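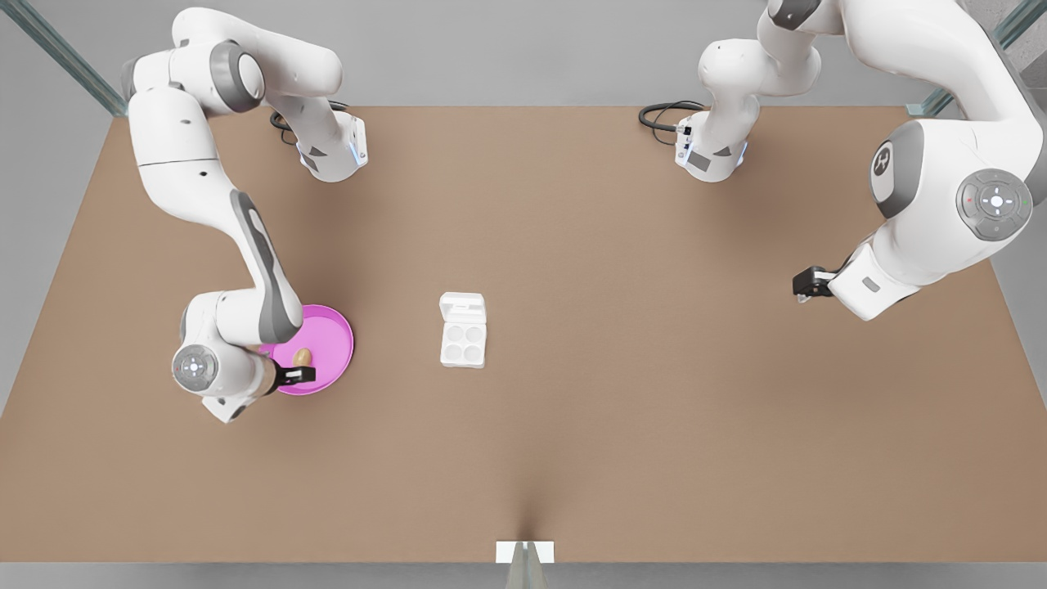 *Ferken, 16 January 2021*

# Vurkeo egg-packing set: data card

Simulated two-arm episodes of the hand-packing step at the Ferken packing room. Maintained by the Hostix line automation group. This card covers the contents, the limits of the set, and the staffing changes it was built to inform.

## Task

One egg is moved from a round plate to an open four-well carton. The plate stands in for the inspection tray at the end of the wash line; the carton stands in for the small retail pack. In the render at the top, the egg is still on the pink plate beside the gripper on the left of the view, and the four wells are empty.

Arm names follow the robot's own sides. `right_arm` appears on the left in the front view.

## Contents

| Item | Value |
|---|---|
| Episodes | 1478 |
| Held out for evaluation | 80 |
| Carton start positions | 23 |
| Control rate | 15 Hz |
| Views | front, close |

Each episode folder holds the rendered views, joint positions for both arms, gripper opening, and an `outcome` field (`placed`, `dropped`, `timeout`). Cracked shells are not modeled. A drop from any height is logged as `dropped`.

## Close view

Frames from the close view are kept even when the task objects are out of sight. Filtering them out made the training set look cleaner than the work is, and early policies trained on the filtered set closed the gripper too soon. A typical frame of this type has two fingers at the bottom edge, open, with bare tan surface between them and a sliver of gray in the upper left corner.
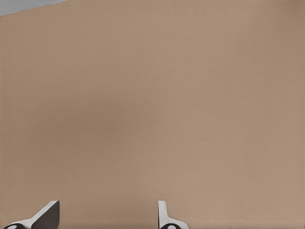

Packers at Ferken were asked which parts of the job they would hand over first. The most common answer was the small cartons: short runs, frequent changes of pack, and a lot of reaching across the table. Grading by eye was the part most wanted to keep. The set reflects that split. It has no grading labels, and a gripper view with nothing between the fingers, like the one here, carries no information on shell quality. Do not use these frames to argue that inspection can be automated.

## Effect on shifts

Planned changes for the packing room, as agreed with the works council in November:

- Small-carton packing moves to the arm cell. Packers load plates and clear faults.
- Two packers per shift are trained to stop, reset and restart the cell. The training is paid and takes place during working hours.
- Rotation between wash line, grading and packing stays in force. Cell duty counts as a packing slot.
- Cell logs are not used to rate individual staff.

Open point: pace. The Fröhlich conveyor upstream runs at a fixed speed, and a stopped cell sends its share back to the hand tables. No buffer has been specified yet.

## Known gaps

- One table color, one plate color.
- Egg size varies; shell color does not.
- Contact friction was tuned by hand and has not been checked against real shells.
- Lid closing is not included.

## Changes

- `0.3` added `timeout` outcome; reordered joint columns to match the controller
- `0.2` restored unfiltered close-view frames
- `0.1` first internal release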